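## What I've been reading this month

I finally finished *The Lamplighter's Secret*, the fourth and last of the Cemport mysteries, and I'm a little sad about it! If you've been on the fence about this series, hop off. It's a small-town romantic suspense set in a harbor village where the widow who runs the bakery keeps getting notes slipped under her door, and the only person who believes her is the ferry captain she turned down years ago (you can guess where that goes, and I still stayed up until 2 a.m.).

The first book is slow. I'll say that up front. There's a long stretch in the middle about a disputed will from 1949, and I lost track of the cousins twice. Stick with it until page 106, when the boathouse door turns up unlocked, and after that I didn't put it down except to feed the dog.

My one gripe with the finale is that the villain was pretty easy to spot. I had my finger on the right person by the second chapter, and I'm usually terrible at this. But the proposal scene on the ferry made up for it. It's a sweet read too, kisses only, for those of you who always write in to ask.

It runs 208 pages, so it's a weekend book. The Omstead branch has the large print edition and the Vetuvstead branch has two regular copies, although one of them was out when I checked. Prokopenko Books on the square has the whole set used for about half the cover price, or did before I told all of you.

Next up for me is a Christmas one with a snowed-in veterinarian and a missing reindeer. I know, I know. I bought it for the cover and I regret nothing.

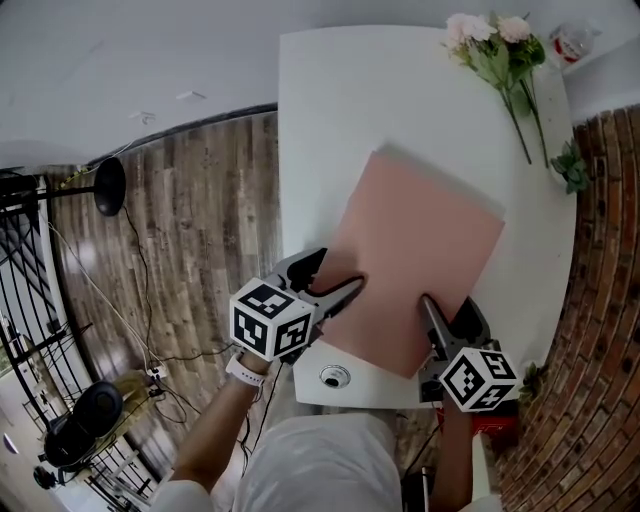

## Wednesday book chat

We're meeting at 7 in the back room at Prokopenko's, same as always. Read up to the end of chapter nine if you can, and come anyway if you can't. I'm bringing lemon bars. If someone could bring a pot of decaf, I'd be so grateful, because last time I was awake all night and I can't blame the book for that one.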